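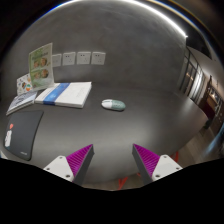

The maintenance manager at Irkent would start with the ballasts, which in the older offices fail well before the tubes do. The firm looks after lighting in 17 council buildings, and its records show 167 call-outs for flicker or hum since August.

"People report a dead tube," the manager said. "We swap it, and 5 weeks later the same fitting is back on the list."

Replacing a ballast takes 40 minutes with the circuit isolated. Conversion to LED takes longer, as the old control gear has to be bypassed and the fitting relabelled.

On colour temperature, Irkent specifies 4000 K for general office areas. Staff at the Gratov library asked for something warmer and got 3000 K in the reading room only.

"Mixing the two in one room is where the complaints come from," the manager said. The Murketti depot is next on the program.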